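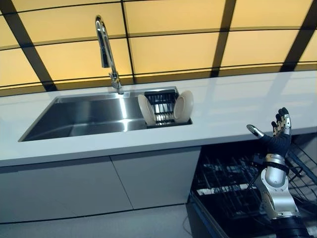

4.2 Drying position and dishwasher access

Household dish handling is split between two drying locations, and the choice between them depends largely on the layout of the counter. In the Lenden kitchen the sink and the dishwasher are near neighbors: the rack rests across the right side of the basin, and the dishwasher opens under the same countertop, to the right of a flat-front cabinet. Two plates standing upright in the rack are therefore a short reach from the machine. We call this arrangement a shared drying zone. It differs from the Grilar layout described in Section 3, where the draining surface and the dishwasher are on opposite walls and a plate has to be carried across the floor.

For each transfer we recorded the starting location, the final location, and whether the item was set down in between. A total of 351 transfers were logged across both kitchens, of which 158 involved flat plates. Bowls, cups and cutlery were coded separately and are not treated in this section. Transfers in which an item was returned to its starting place within 5 seconds were counted as corrections and removed before analysis.

Rack position was coded relative to the sink using the Plodex scheme, with one change. The original scheme has a single category for any rack placed at the sink. We divided this into racks that rest on the rim and racks that sit inside the basin, as the two differ in the height from which a plate is lifted. Plates in either position were coded as upright or flat. An upright plate that leaned on the tines or bars was still coded as upright. 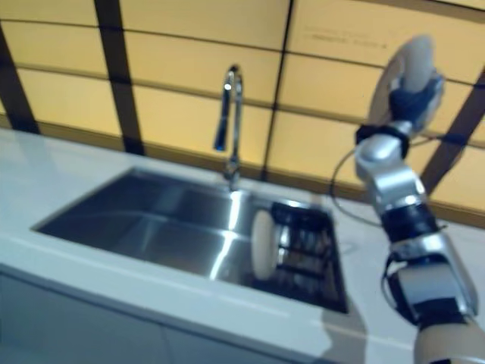 Figure 2. Lenden kitchen, right portion of the sink with black wire rack and one round plate standing on edge.

The height of the faucet was noted but not used as a variable. A high spout leaves more clearance over the basin than a low one — Paulauskas fittings in the Grilar kitchen are of the low type — and this may affect how plates are lifted from the rack. The present data do not allow the two effects to be separated, given that each kitchen had only one faucet.

Agreement between the 2 coders was checked on the plate transfers only. Most disagreements concerned plates near the front of the rack, where the boundary between rack and open basin was hard to place. These cases were reviewed jointly and assigned to the rack if any part of the plate touched it.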